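Section 3. Recording Tabletop Examples with the Hand-Held Gripper

This section walks you through a recording session from the time you sit down at the table to the time you hand your work over to the review queue. If you have already set up your Domora station and paired your gripper (Section 2), you are ready to begin. Please read the whole section once before you pick anything up. It takes a few minutes, and it will save you a good deal of re-recording later on.

3.1 Before you start

1. Clear the table. Pens, phones, cups and badges should go on the shelf or into your bag. Anything left within reach of the gripper will end up in the examples, and the learning system will do its best to make sense of it.

2. Wipe the tabletop with a soft cloth and let it dry. Please don't use a polish, as the shine can confuse the tracking.

3. Open Cocco on the station computer and choose your task card. The card gives the items you need, the starting layout and the number of examples to record. A usual card asks for 38.

4. Hold the gripper over the table at a comfortable height and look at the preview. You want a good stretch of tabletop in view, with the fingers showing along the top.

Note: Other people going about their work in the background are fine, and you don't need to ask anyone to move. We blur faces before the recordings go into the training set.

3.2 Laying out the items

The kitchen tool cards are a friendly place to start, so we will use them here. Long, thin items teach the system a great deal about which way to turn its wrist, and that is why we ask you to vary the angle so often.

1. If your card says "single," put down one item only and leave plenty of bare table on all sides.

2. If your card says "group," put down all the items listed. Let some lie close to you and some farther off, and don't line them up like silverware in a drawer. Real kitchens are messier than that!

3. Turn at least one item so that its handle points somewhere new compared with your last example. A small change is enough.

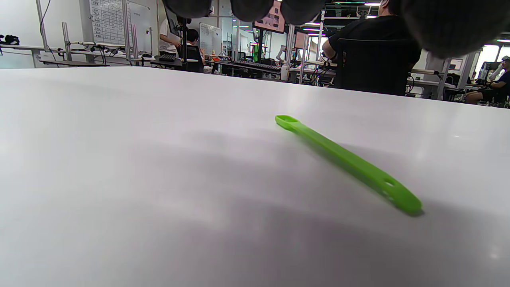
A single spoon, set down at a slant.

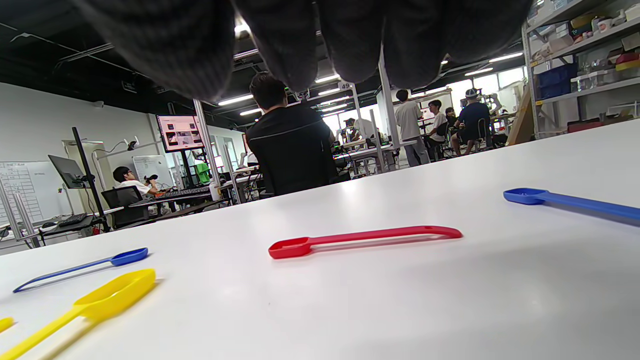 4. Check that the item you plan to pick up is in view from one end to the other. The remaining items in a group may run out of view, and you can leave them where they are.

5. Press the side button once. You will hear a short tone, and Cocco will show a red dot next to the example number.

Caution: Keep your free hand off the table while the red dot is showing. If you need to scratch your nose or straighten something, press the side button again, discard the example and start over. There is no penalty for discarding.

3.3 Recording the pickup

1. Start with the gripper open and still. Count to two in your head.

2. Bring the gripper down slowly toward the handle, a little behind the bowl. Beginners tend to swoop, and a swoop is hard to learn from. Think of how you would move if you were showing a small child what to do.

3. Close the fingers with a steady squeeze. You don't need much force, and squeezing hard wears out the pads.

4. Lift the item clear of the table, hold it for a moment, and set it down in a different spot.

5. Open the fingers, back away, and press the side button to stop.

Note: Dropped it? Keep the recording running, pick the item up again, and finish as usual. Then mark the example "recovered" in Cocco. These are very welcome — a system that has only ever seen perfect pickups has no idea what to do after a poor one.

Caution: Never pull on the gripper cable to gain reach. If the cable goes tight, stop and move your chair.

3.4 Resting and checking your work

Take a break after every 13 examples. Your wrist will thank you, and your pickups will be smoother when you come back. While you rest, play back the last few and look for the following:

- fingers that leave the view partway through
- a jump or freeze in the motion
- a layout that looks the same as the one before it

Delete any example with one of the first two faults. For the third, keep the first of the matching pair and record a fresh one in place of the other.

When the card is full, choose Send to Review. The upload can take a while on a shared connection, so leave the station on until the bar turns green. The Lusley starter set, recorded by Vanderleia Quintana and her group, holds 1,663 examples made in just this way, and you can browse it from the Help menu whenever you would like to see what a good, unhurried pickup looks like.

If an example comes back from review, open the comment beside it before you record again. Section 4 lists the comments you may see and what to do about each one.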